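Sorting before counting: the early years lead at Nanden on a smaller toy cupboard

When the Nanden nursery reviewed its play materials in May, the inventory ran to 2,255 separate items. The early years lead, who has held the post since the nursery joined the Sostbridge group, describes the figure as "a surprise to everyone who had to sign it off".

Much of the stock had arrived in boxed sets and lost its original grouping. "We had parts of things," she says. "Half a railway, most of a farm. The children would tip out a crate and then walk away from it."

The nursery has since reduced the material in daily use to 375 items. The remainder has been passed to other Sostbridge settings or placed in storage. Shape blocks were among the first items to be retained, and they are now offered in very small numbers, on a board placed flat on the table.

"A child of three can take in a few blocks at a glance," the lead explains. "If there are two red ones and they are different shapes, the child has something to think about. Do they belong together? We do not give the answer. We wait."

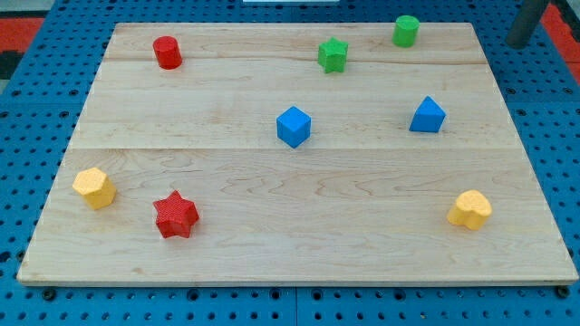
Parents have not all been persuaded, and one wrote to the nursery in the first week to ask whether eight blocks could really occupy a group for a whole morning. The lead replied that they were never intended to. A session with the board lasts as long as the child wishes, and most children move on to the sand or the book corner within a quarter of an hour.

She is more cautious on the matter of results. Staff keep written notes, but no formal assessment has been made. "I can say that I hear more talk at that table. I hear 'pointy' and 'round' and 'same as mine'. I would not want to claim more than that."

The change has required some 200 hours of staff time, chiefly in sorting and labelling. The direct cost was £900, spent on shelving from Petkov and a set of lidded trays. The lead considers the shelving to have been the better purchase. The trays are heavier than expected, and the younger children need help to lift them down.

A second review is planned for the autumn and will cover the outdoor area. Nasero, the group's other nursery in the town, will begin its own inventory at the same time.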